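3.2 What the day trippers told us

I should say up front that I love a day trip, so I came to this part of the study with opinions. Adjoa Sulemana and I wanted to know how families pick a one-day outing when they're staying in a town they don't know. We spent September in Grekby talking to people at the bus stop, the ferry landing and the little bakery by the harbor (great cinnamon rolls, by the way). By the end we had 1426 completed surveys and 16 long interviews.

The big surprise for me was the weather. I figured everybody would check the forecast first and plan around it. Most of the families in our interviews picked the place first, usually on the say-so of a relative, and then just hoped for sunshine! One grandmother had promised the kids the Travau lookout back in the spring and wasn't about to change her mind over a few clouds. 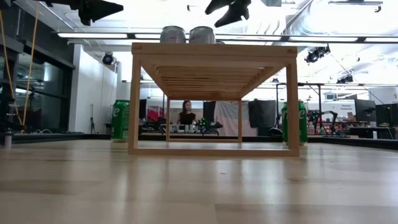
Distance mattered too, but in a funny way. People were happy to sit in a car for two hours if there was a stop along the road, and they grumbled over a much shorter drive with nothing to break it up. Selorm Tsikata, who did the coding with me, started marking every mention of a snack stop, and we ended up giving those their own category (see Figure 2 for how the categories fit together).

Figure 2. Reasons given for choosing an outing, grouped by who made the final decision.

Kids had more say than we expected. Where grandparents came along, though, the final choice was nearly always theirs, and the parents mostly drove. Boateng found much the same thing with beach visitors, and I'd like to try our questions on winter travelers before I lean on it too hard. We come back to the drivers in Section 3.3.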